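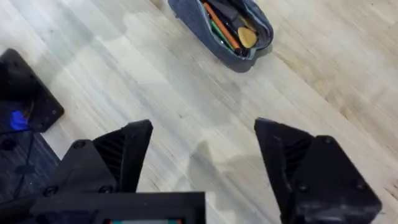 New floor at Tivton hall "will last decades", says supplier, but hirers want proof

Jan 30, 2025

The pale wooden floor at Tivton hall is open for use again, and the firm that supplied the boards is already making large promises for it. People who hire the hall have heard promises before.

Turimance, which won the work last year, says the blond planks will need "next to no upkeep" and should outlive the roof. It has not said what tests that rests on. A request for the wear figures was answered with a brochure.

The old floor was sold to the town in much the same terms. It was patched twice and then given up on, and the bill for its replacement came to £1,971 more than the sum first put to residents. Turimance blames the extra cost on "conditions under the old boards". A written breakdown was promised in January and had not been published when this item was written.

Anqi Bai, who runs a dance class for 71 children at the hall, said the surface was pleasant to look at and that she would leave it there for now.

"Light wood shows everything," she said. "Ask me again after a winter of muddy shoes. I was told the last one was hard-wearing too."

Junpei Tsuchiya, for Turimance, said the finish had been chosen with heavy use in mind and that small marks were "part of the character of real wood". He would not say whether small marks were covered by the guarantee, which runs for 3 years. That is a modest term for something said to last decades.

Hirers have also been told to keep outdoor shoes off the boards and to lift furniture instead of dragging it. Lingyun Yuan, who books the hall for a table tennis club, asked how that fitted with next to no upkeep. She has had no reply.

Hire charges go up by £2 an hour from next month.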